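This site uses cookies. By continuing you accept our cookie policy.

Project Report: Floor Marking Rules for a Shared Legged-Robot Lab
By Heather Bright
Wednesday, January 29, 2020

The Irnberg lab had no written rule for where a walking robot may stop. We drafted 10 rules and tested 8 of them. Rule 3 requires each standing zone to be outlined in yellow tape and kept free of objects. 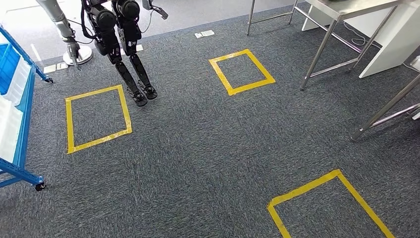
Rule 4 covers carts and cables. Carts stay outside the outlines, and no cable may cross one at floor level. In 51 trials, most violations fell under this rule. Rule 7, on stop button access, needs rewording before the June review.

Related
Guston Arm: Speed Limits Near People
Trunport Cart Docking Report
Prokopenko Checklist, Second Draft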